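Foro técnico de manipulación y automatización
Sección: Pinzas, cámaras y controladores
Tema: Comparación de dos pinzas de dos dedos con piezas reflectantes en simulación

Samira_Masri
Coordinación de ensayos
Agosto de 2018

Estimados compañeros:

En nombre del grupo de manipulación de Prosberg, someto a la consideración del foro el planteamiento de la comparación que estamos realizando entre dos pinzas paralelas de dos dedos, la Ruchti y la Flosetti, ambas con cámara montada en la muñeca. La decisión de compra corresponde al departamento de ingeniería y deberá apoyarse en un informe que todavía admite correcciones.

El ensayo se desarrolla en dos fases. La primera se efectúa íntegramente en simulación, con 3000 intentos de agarre por pinza, repartidos entre piezas mates y piezas de acabado espejo. La segunda se llevará a cabo en célula real, con un número de intentos muy inferior, y servirá para contrastar los resultados de la primera.

Con piezas mates, la pinza Ruchti ha alcanzado un 92 % de agarres válidos. Con piezas de acabado espejo, el valor desciende al 60 %. La pinza Flosetti se encuentra aún en ejecución y no deseo adelantar cifras parciales.

El controlador es el mismo en los dos casos y no se ha modificado la ganancia entre series. La estimación de la posición de la pieza se obtiene únicamente de la cámara de muñeca, en color, sin canal de profundidad.

Para que pueda valorarse el punto de vista del que dispone el estimador, adjunto una vista de la serie con piezas reflectantes.
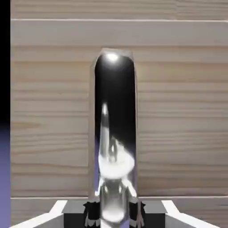 Fig. 1. Vista simulada de una pieza reflectante entre los dedos de la pinza, con el propio mecanismo reflejado en su cara frontal.

Nuestra hipótesis de trabajo es que el estimador confunde el reflejo del mecanismo con el contorno de la pieza y desplaza el centro de agarre. Agradeceríamos opiniones sobre la conveniencia de mantener este tipo de piezas en la comparación o de tratarlas en un anexo separado.

Atentamente,
Samira Masri

G_Khalaf
Miembro

Estimada Samira:

Le agradezco la exposición. A mi juicio, las piezas de acabado espejo deben quedar fuera de la comparación principal. El objeto declarado del informe es elegir una pinza, y el descenso que usted describe procede de la percepción. Si se incluyen, el resultado dependerá en gran medida del estimador, y el departamento de ingeniería podría atribuir a la mecánica un defecto que no le corresponde.

Propongo repetir la serie con la posición de la pieza facilitada por el simulador. Así se medirá exclusivamente el comportamiento de los dedos.

Georges Khalaf

majapiatek
Miembro

Discrepo de la propuesta anterior. La forma y el acabado de la pinza intervienen en la imagen que recibe la cámara, y la figura lo muestra con claridad: en la cara de la pieza aparece una zona blanca muy brillante y, bajo ella, formas grises y blancas que repiten el mecanismo. Los paneles blancos situados a ambos lados de la carcasa ocupan buena parte del borde inferior. Una carcasa enteramente oscura produciría otro reflejo y, previsiblemente, otro error de estimación.

En Trillden realizamos en abril una evaluación semejante y decidimos considerar pinza y cámara como un único conjunto. La persona que compra el equipo recibe ambas cosas montadas y trabajará con ambas. Separarlas facilita el análisis, pero el valor resultante no se reproduce después en la célula.

Ruego asimismo que se indique en el informe qué modelo de reflexión emplea el simulador y si el número de rebotes está limitado.

Maja Piątek

G_Khalaf
Miembro

Respondo a la señora Piątek. No niego la influencia de la carcasa. Sostengo que un valor conjunto impide conocer cuánto se debe a cada elemento. Si mañana se sustituye la cámara, el informe queda sin efecto. Mantengo mi propuesta de una serie con posición conocida.

Georges Khalaf

AidanBrophy
Moderador de la sección

Buenos días:

Intervengo en primer lugar como moderador para recordar que las cifras publicadas en este hilo son provisionales y no deben reproducirse como resultados de los fabricantes.

Como usuario, añado una observación sobre el fondo. En la vista adjunta, detrás de la pieza solo hay tablas claras de madera, con una veta muy visible a ambos lados. El contraste con una pieza predominantemente negra es alto, de modo que el contorno exterior debería resultar sencillo de segmentar. Si aun así se obtiene un 60 %, convendría comprobar antes de nada los fallos uno a uno. Podría tratarse de un error en el umbral de cierre, o de una normal mal calculada en el extremo redondeado, y que el reflejo no tuviera la importancia que se le concede.

Tampoco me parece prudente emplear un único fondo. Un estimador ajustado sobre tablas horizontales puede comportarse de manera muy distinta ante una bandeja metálica.

Aidan Brophy

Samira_Masri
Coordinación de ensayos

Agradezco las tres aportaciones y paso a contestarlas.

Señor Khalaf: la serie con posición conocida se ha incorporado al plan. Se ejecutará con las mismas piezas y la misma secuencia de aproximación.

Señora Piątek: el simulador aplica un único rebote en las superficies especulares. Figurará en el apartado de condiciones. La comparación con carcasa oscura es viable, dado que el material de los paneles puede cambiarse sin alterar la geometría de colisión.

Señor Brophy: hemos revisado los registros de fallo de la pinza Ruchti con piezas de acabado espejo. En el 78 % de ellos, el centro estimado estaba desplazado antes de iniciarse el cierre. Los restantes corresponden a deslizamiento durante la elevación. Con respecto al fondo, acepto la objeción y solicitaré una segunda textura.

manee_s
Miembro

Estimados todos:

El dato del desplazamiento previo al cierre me parece compatible con la hipótesis inicial, aunque no la demuestra. Un desplazamiento puede deberse también a una calibración deficiente entre cámara y pinza. Sugiero publicar el vector de error y no únicamente su existencia. Si el error apunta de forma sistemática hacia la zona brillante, la discusión quedará bastante acotada; si se distribuye sin dirección preferente, habrá que revisar la calibración.

Consulto además si los dedos de la Flosetti tienen un relieve comparable. En la figura, los dedos negros presentan un borde superior dentado que podría introducir aristas adicionales en la imagen.

Manee Sukprasert

Samira_Masri
Coordinación de ensayos

Los dedos de la Flosetti son lisos. Tomo nota de la petición sobre el vector de error y la traslado a quienes mantienen los registros.

El informe conservará dos tablas: una para el conjunto de pinza y cámara, y otra con posición conocida. El orden de ambas sigue pendiente de acuerdo.

G_Khalaf
Miembro

Conforme con las dos tablas. Solicito que la de posición conocida figure en primer lugar.

majapiatek
Miembro

Solicito lo contrario, por los motivos ya expuestos. Quedo a la espera de la serie con carcasa oscura.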